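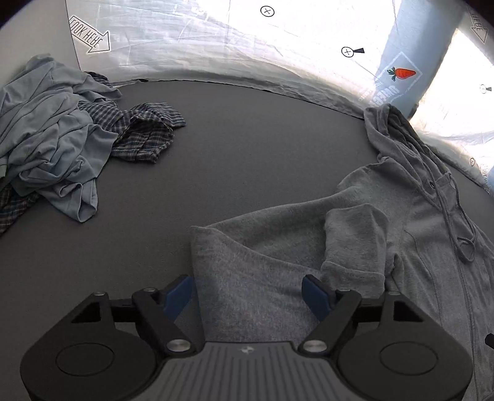

R. Hajdu

Vutitz Folding Clothes Airer, wide model
Article number 1462

The Vutitz is a standing airer for indoor use, made for homes where the washing must dry in a bedroom or a corridor. It has 26 rails on two levels. The upper level carries shirts, towels and other long pieces, and the lower level is meant for socks, underwear and children's clothes. When the wings are folded down the airer is 70 cm wide, so it passes through a normal inside door without being closed.

We have sold this model in our Istgate shop since the spring. Before that we had the Grosto airer, which some customers still ask for. The Grosto is lighter to carry, but its rails are closer together and a thick hoodie hangs with the front and the back touching. On the Vutitz you can lay the body over two rails and leave one rail free between them. The hood should go over a rail of its own, with the lining turned outside.

Material and finish

The frame is steel tube with a white powder coating. The rails are also steel and have the same coating. At the joints there are grey plastic caps, and these can be ordered separately if one is lost. Please do not use the airer when the coating is broken down to the metal, as rust can mark light fabrics. Small scratches can be covered with the paint pen from the spare parts list.

Setting up

Stand the airer upright and pull the legs apart until the bar in the middle clicks. Lift both wings and push the supports into their holders. Load the middle first and the wings after, and try to keep the weight equal on both sides. A wet bath towel is heavier than many people expect, so we recommend to hang it in the middle.

For knitted pullovers, open both wings and spread the pullover flat across the top. Turn it once during drying. Very delicate wool is better on a flat net, which we also keep in the shop.

Delivery contents

Airer, fully assembled
Two spare joint caps
Printed instructions

Not included: the hanging clips for small items, the flat net, the paint pen.

Questions we often receive

Can it stand on a balcony?
For some hours in dry weather, yes. It should not stay outside overnight, and in wind the wings must be folded down.

Does it fit over a bathtub?
No, the legs are too narrow for this. Ask us for the bathtub rack.

Can I put it near a radiator?
Yes, but leave a hand's width of space. The plastic caps become soft if they touch a hot surface for a long time.

Guarantee and collection

The guarantee is 2 years from the date of purchase and covers the frame, the joints and the coating. Please keep the receipt. The airer can be collected in Istgate until 6 in the evening, or we send it in a flat carton. The white version is in stock. The next delivery of the grey version is planned for April.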